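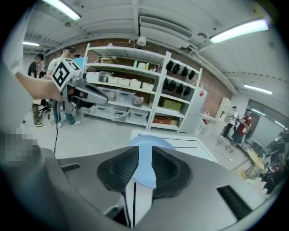 Poul Vídalín pede que os capacetes não voltem para dentro das caixas: pendurados vê-se logo se falta algum, e nas caixas as fitas enrolam-se umas nas outras. Fica aceite. O resto da entrada é sobre a estante branca e o que lhe compete.

26 de janeiro de 2022. Oficina, parede de tijolo.

Estado da estante depois da arrumação:

Prateleira de cima - frascos pequenos e recipientes, mais a caixa de cartão à esquerda. O conteúdo do cartão ainda não foi triado. Não empilhar nada sobre ele.

Segunda - os quatro caixotes brancos de plástico, lado a lado. Por ordem: parafusaria métrica, anilhas e porcas, abraçadeiras, miudezas elétricas. As etiquetas antigas descolaram e o adesivo deixou resíduo; limpar com álcool isopropílico antes de colar as novas. Usar fita de 12 mm, texto em maiúsculas.

Prateleiras inferiores - caixas translúcidas com pega. Material de consumo pesado em baixo, leve em cima. A caixa dos discos de corte passou para a prateleira inferior.

Lado direito - capacetes pretos em duas filas de quatro. Por baixo ficam a caixa verde e, na última prateleira, a vermelha e castanha. A verde é do projeto Clanden e não se abre sem avisar. A outra pode sair quando chegar a encomenda da Alemneh.

Carga. A ficha da Tendau dá 98 kg por nível com carga distribuída. Pesei os caixotes na balança de plataforma e nenhum nível passa de metade disso. O problema é a distribuição: o peso estava quase todo à esquerda e o montante da frente tinha folga no encaixe. Reapertado. Falta a fixação à parede. O tijolo é antigo e a junta desfaz-se com a broca, portanto furar no tijolo e não na argamassa, bucha química, dois pontos no topo. Distância entre furos medida no montante: 759 mm. Confirmar outra vez antes de furar, a fita métrica da bancada tem a ponta torta.

Capacetes. Datas de fabrico lidas no interior da pala. Cinco são do mesmo lote e passam a controlo em abril. Arneses verificados à mão, sem fissuras. Num deles a roda de ajuste salta um dente sob tensão; marcado com fita no interior, não usar em visitas. Pedir arnês de substituição à Floltholm, referência no caderno anterior.

Armário cinzento à direita da estante: não mexi. A porta roça em baixo. Deixar 300 mm livres entre o armário e a estante chegava para abrir sem bater, mas obriga a deslocar a estante antes de a fixar. Decidir isto primeiro.

Iluminação - as prateleiras de baixo leem-se mal com os tubos do teto, sobretudo o fundo das caixas translúcidas. Experimentar etiqueta branca com letra preta na face da frente. Se não bastar, régua LED sob a segunda prateleira, 24 V, alimentação pela calha existente.

Pendente:
posição final da estante
buchas químicas e varão M8
triagem da caixa de cartão
arnês
etiquetas

O inventário da parafusaria fica na folha presa à capa deste caderno. Quem tirar a última embalagem de M5 risca a linha e escreve a data ao lado.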